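The Quiet Tyranny of the Temporary Flight Restriction

I fly a forty-year-old two-seater out of a grass strip near Gethin, and I have come to believe that the most dangerous object in my cockpit is the chart. It is a lovely chart. It was correct when it was printed. Then someone drew a circle on the sky over Uvby, and the circle moved, and then it moved again, and by lunch I was supposed to have known.

Temporary flight restrictions exist for good reasons. Fires need room for tankers. Rockets need room for being rockets. I have no quarrel with any of that. My quarrel is with the word "temporary," which in our part of the country has been stretched until it squeaks. The circle over the Vakirine test range went up in July for 14 days. It has been renewed 6 times. I have owned cars that were less permanent.

Each renewal arrives as a fresh notice, with a fresh number and a fresh set of coordinates, and the coordinates differ from the last set by an amount that would matter only to a bird. You still have to plot them. You plot them at six in the morning, standing in a hangar, with a drink going cold on the wing and a phone that gets one bar if you face north.
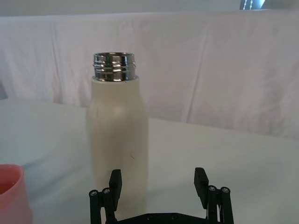 You could just call flight service before you go, wrote Nevell in the comments under my last column, and stop complaining about rules that take five minutes to check. Fair enough. I do call. I called four times last month, and twice the briefer and I were reading different versions of the same notice to each other, very politely, like two people trying to split a dinner check.

The trouble is what this does to people over time. A pilot who reads 20 notices to find one that matters will get good at skimming, and skimming is how you end up on the wrong frequency with a fighter off your wing. I once printed the full briefing for a flight of 104 miles. It included an unlit tower two states away and a closed taxiway at an airport I couldn't have reached with three fuel stops.

None of this would be hard to fix. If a restriction has been renewed more than twice, chart it. Give it a name and a color and let us grumble about it properly. If the coordinates haven't changed, say so in the first line, in words. And put an expiration on the thing that somebody has to defend out loud before it gets extended.

The range people will say that flexibility is essential to their work. I believe them. I'd like a little flexibility too, starting with the direct route to Uvby, where the diner still does a decent pie and I now burn an extra half hour of fuel to get to it.
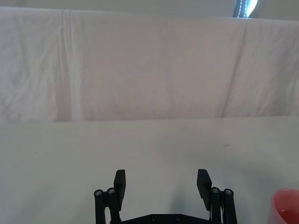 So should a small-plane pilot simply stay well clear of the whole area?

Most of us already do, and that is a poor way to run public airspace. A restriction with a real edge and a real end date lets people use the sky on the other side of it. The one we have now closes a good deal more than it says it does, through plain nervousness.

I have written to the range office with these suggestions. They replied quickly and thanked me for my interest, and they attached a copy of the current notice. It had been superseded that morning.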